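## 4. Fruit Basket and Work Surface

This section covers the setup, loading and cleaning of the open fruit basket supplied with the Vollomier kitchen table set. It applies to the rectangular woven basket with rounded corners. For the round Skasar bowl, see Section 5.

### 4.1 Before first use

1. Remove the paper band and the cardboard insert from the basket. Discard both.
2. Run a dry hand along the inside of the weave and along the rim. If a strand end stands up, press it back between the neighboring strands. Do not cut it.
3. Wipe the inside and outside with a damp cloth and let the basket dry upside down on a rack.
4. Wipe the tabletop with the Nurbridge cloth or another lint-free cloth. Wait until the surface is fully dry before placing anything on it.

**Note:** A new basket may have a slight odor. Leave it in a ventilated room overnight before loading it.

### 4.2 Choosing a position

1. Place the basket on a level part of the table, at least 16 cm from any edge.
2. Keep it away from direct sun, radiators and the exhaust side of a refrigerator.
3. Leave clear space on one side of the basket for sorting. This space is called the sorting area in the rest of this section.
4. Check that the basket does not rock. If it does, turn it end for end and check again. A basket that rocks in both positions should be pressed flat by hand on a hard floor, using even pressure at all four corners.

**Caution:** Do not slide the basket across a matte white top. Grit caught in the base weave can leave fine gray lines that cannot be polished out. Lift the basket clear of the surface each time it is moved.

### 4.3 Loading

1. Lift the empty basket and wipe the area where it will stand.
2. Lay the fruit in the sorting area, one piece at a time, with space between pieces.
3. Check each piece on all sides. Set aside any that is split, leaking or soft at the stem.
4. Set the basket down in its final position.
5. Load heavy, firm fruit first – apples, oranges, firm pears.
6. Add bananas last, on top, with the curve facing up.

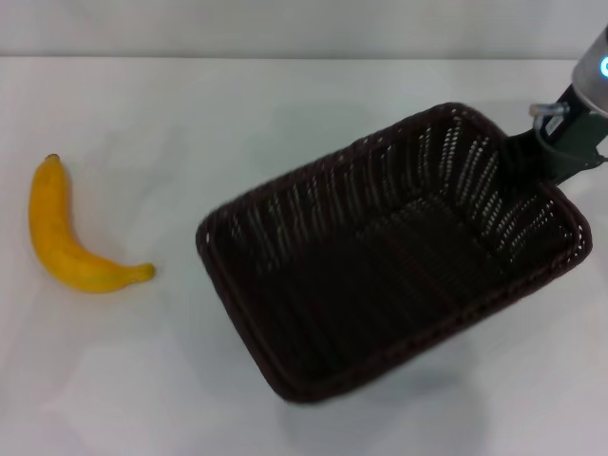

Bananas need more attention than other fruit because they mark easily and ripen quickly at room temperature. Leave a wide gap between the fruit and the basket until the basket has been set down, so that the rim cannot land on the peel. A single banana lying on its side, yellow along the body with a slightly greener tip at the blossom end, can be loaded as it is. It should be placed on top of the other fruit and used within a few days. If most of the peel is green, keep the banana outside the basket until the color changes. Bananas with large brown areas should be eaten or frozen the same day.

**Note:** Small gaps in the weave are part of the design and allow air to reach the lower layer. Do not line the basket with plastic film or foil. A single sheet of plain paper may be used under soft fruit, and should be changed whenever it becomes damp.

### 4.4 Load limits

| Item | Limit |
|---|---|
| Total load, basket standing on table | 971 g |
| Soft fruit (plums, peaches, apricots) | One layer |
| Bananas | Top layer only |

Do not carry the basket by one end when it is loaded. Hold it at both short ends, with the fingers under the rim.

### 4.5 Cleaning

**Weekly**

1. Empty the basket into the sorting area.
2. Turn the basket over above a sink and tap the base lightly to release dust and dry stems.
3. Wipe the inner walls from the rim downward with a damp cloth.
4. Wipe the tabletop, including the area under the basket.
5. Reload as described in 4.3.

**After a spill or spoiled fruit**

1. Remove all fruit and discard any that is affected.
2. Brush the weave with a soft brush, lukewarm water and a small amount of dish soap. Work along the strands – brushing across them pushes residue into the gaps.
3. Rinse, shake out the water and dry upside down. Drying takes about 136 minutes in a heated room.
4. Do not reload until the corners feel dry on the inside.

**Caution:** Do not use a dishwasher, an oven or a hair dryer. The strands may loosen at the rounded corners.

### 4.6 Replacement parts

Base pads for the basket are sold in sheets under the Kettler name, part 62. Clean and dry the base before fitting them, and fit one pad under each corner.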